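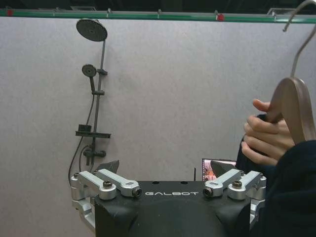
2023-01-10

Flitden niche plates, second batch. Continuing from the bench notes in the green binder.

The order stands at 384 bronze plates for the new columbarium wall, all the same size, name and years only. The family lines get added later if they ask. The first batch went out with the recessed letters filled in dark brown and Flitden accepted them, but they want the rest in black. They also want the existing ones brought in and redone, so we have two jobs running with the same jig. Keep the trays apart. Returned plates go on the lower shelf with the paper tags left on until the old fill is out.

**Stripping the old fill**

Tried the gel on three returned plates. Left the first too short and the brown came out of the wide strokes but stayed in the serifs. Second one was left under plastic through lunch and brushed out clean with the nylon brush. Third one same as the second, but I used the brass brush and it marked the face. Had to go back over it with 600 grit, with the grain, then re-lacquer. Don't use the brass brush on these.

Rinse twice. The gel hides in the corners of the numerals, mostly the 4s and 8s, and the new paint lifts there if any is left.

**Fill paint**

Two candidates on the bench: the Thaweesak enamel we already stock, and the Zondevov two-part.

- Thaweesak: flows well, wipes off the face easily, dries with a shine. The shine is the trouble. Under the ceiling light the strokes flash and you lose the thin ones when you stand to the side.
- Zondevov: thicker, needs a syringe, flat when cured. Short working time. I got through one row of a name before it started to pull strings. 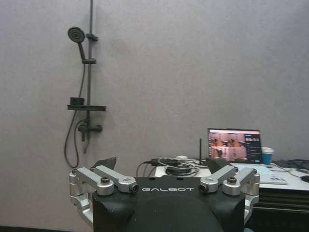 Flitden's letter says "black, not glossy," and that could mean several things, so I want to send them one sample of each before we fill any more. Satin is what most people have in mind when they say this, but a plate read from across a path does better with something flatter. For anyone mixing and wondering how flat to go, think of the matte black on a shower rail and handheld head set against a light gray wall. That much contrast, and no more shine than that. The Zondevov gets there straight from the can. The Thaweesak would need the flatting paste, and the last time we used the paste it went chalky on the edges of the strokes.

**Lettering**

Vastness, as before. Checked the file on the engraving machine and it had switched itself back to the wide spacing after the update. Set it to the Flitden spacing again and saved under a new name so it doesn't get overwritten. Long surnames: anything that won't fit on one line at the standard height gets a tighter setting first, and only goes down a size if that fails. Two neighboring niches with different letter heights look wrong once they are up.

Cut depth left at 2 mm. Tried a shallower pass on scrap for speed. The fill wiped out of the thin strokes when I cleaned the face, so no gain there.

One proof came back from the cemetery office with a corrected year. The plate was already cut. Recut on a new blank and put the bad one in the locked scrap bin. Please keep doing this with any plate that has a name on it. They don't go in the open bin with the offcuts.

**Fixings**

The rosettes for the front screws are short. The box says 1,000 but part of it is the older type with the bigger hole, and those sit crooked. Sorted out enough good ones for the next tray. The old type can go on test plates.

The stone on the new wall is softer than on the first section, and the installers want the adhesive pads as well as the screws. Pads go on here, not on site. Leave the liner on.

**To do**

- Sample plates, one in each paint, same name line, wrapped separately
- Nylon brushes, small
- Ask the office for the proof list again, the copy here has the old year on it
- Check the Zondevov after a night in the cold store. The wall faces north and last August's test told us nothing about frost
- Lacquer over the fill or under it? Tried over. Still need to try under.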